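# Chapter 4: Where Do I Hang It? Walls, Sight Lines, and the Trouble with Eye Level

I once drove two hours to Skollholm to look at a landscape I had only ever seen in a book. It was a small painting, all gray sky and wet fields, and I'd been in love with it since I was a student. When I got there it was hanging over a radiator, so high up that I had to back across the room and stand in a doorway to see it without a patch of glare on the sky. People kept needing to get through the doorway. I saw the painting in short bursts, between apologies.

I tell my students that story every September. The painting was the same painting I'd loved in the book. I just couldn't get to it! In the last three chapters we talked about what happens inside the edges of a picture: color, weight, how your eye travels through a landscape. In this chapter we step back and talk about everything outside those edges, by which I mean the wall, the light, the neighbors, and you, the person standing there with your coat still on.

## Two pictures, one wall

Let's start with the simplest problem I know. You have one wall and two pictures, and the pictures don't match in size. Most people's first move is to line up the tops (it feels tidy) and their second move is to line up the bottoms. Both can work. Both can also make the smaller picture look like it's waiting for a bus.

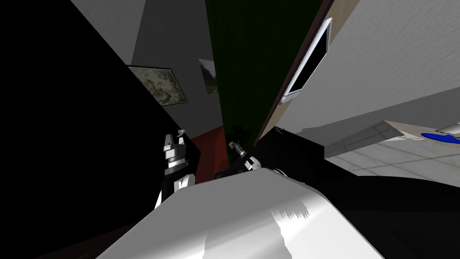

**Figure 4.1** A wide landscape and a smaller picture on a pale gray wall.

When I'm stuck, I ignore the frames completely for a minute and look for the line that matters in each picture. In a landscape that's usually the horizon. If you have a wide view of hills next to a little woodland scene, try getting the two "grounds" to talk to each other, so that your eye can walk from one to the other without tripping. Sometimes this means the small one goes up a few inches, and it looks wrong on paper and perfectly fine on the wall.

Then there's the gap. Beginners leave too much of it. Two pictures hung far apart turn into two separate facts, and you stop comparing them. Bring them closer and they start to argue, or flirt, or whatever it is that pictures do. We'll measure some gaps in Section 4.3, so keep a tape measure handy.

## Whose eye level?

You will read in plenty of handbooks that pictures should hang "at eye level," and I'd like you to ask, every time, whose. Standing or sitting? In a dining room almost everybody is in a chair. In a hallway, people are walking past and see the wall from the side, at a slant, for a second or two.

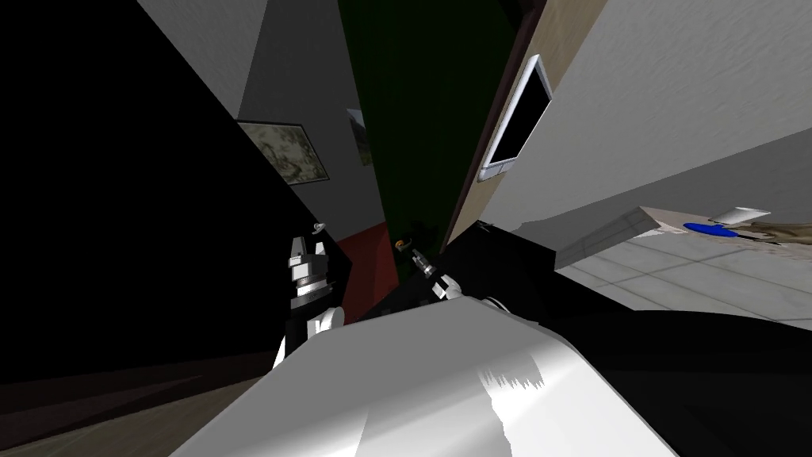

My favorite lesson in this comes from the old assembly house at Siltitz, where the inventory lists 2,865 framed works and the building has nowhere near enough wall for them. The curators there hang pictures from the baseboard to the ceiling, and they tip the top rows forward so that you can read them from below. I spent a whole afternoon craning my neck and came home with a headache and a notebook full of sketches. Compare that with Molura, a much smaller museum, which has 1,621 works and shows very few of them at a time, with bare wall on every side. I went in expecting to like Molura better. I'm still not sure I did.

Keep both places in mind as you read, along with the Llewellyn hanging plan, which we'll take apart line by line in Section 4.2. It's a strange, fussy document and I'm very fond of it.

## Before you read on

Pick one wall that you pass every day. Stand where you normally stand, then sit where you normally sit, and write down what you can see of it from each spot, including reflections from the window or the lamp. Do it once in the morning and again after dark, and bring both sets of notes to Section 4.1, where we'll begin with light.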